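List: cell-operations
Subject: Re: Suspension of glassware handling on cell 2
Reading time: 2 min

Dear colleagues,

Following the message from Mr. Machala quoted below, the safety office has reviewed the event log for the Korkum cell and asks all shifts to observe the following until further notice.

On September 24, 2024, Marek Machala wrote:
> During the nesting task the arm continued to close the gripper after the grip
> force limit had been reported. The small glass piece broke against the inside
> of the bowl. No one was hurt. I pressed the emergency stop and locked the
> cell. The log shows the stop request at 710 ms and the end of motion at
> 800 ms. I request guidance before the next run.

The log confirms this order of events. The force limit was reported correctly, but the controller did not act on it while a placing motion was in progress. The same fault was recorded in February with plastic parts and was closed without a repair – that decision has been withdrawn.

Glass may be handled only in supervised tests, at 40 percent speed, with the guard door shut. Ms. Serrano must be told before each test. Broken glass is to be removed with the arm powered down.
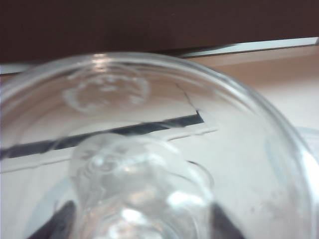

Wrist camera view, nesting task: small glass object between the gripper fingers, large clear bowl behind.

Mr. Rusnák is preparing the controller change with Starix. Questions on the log should be sent to me directly – please do not reply to the full list.

Vendula Vrabec
Safety Office, Korkum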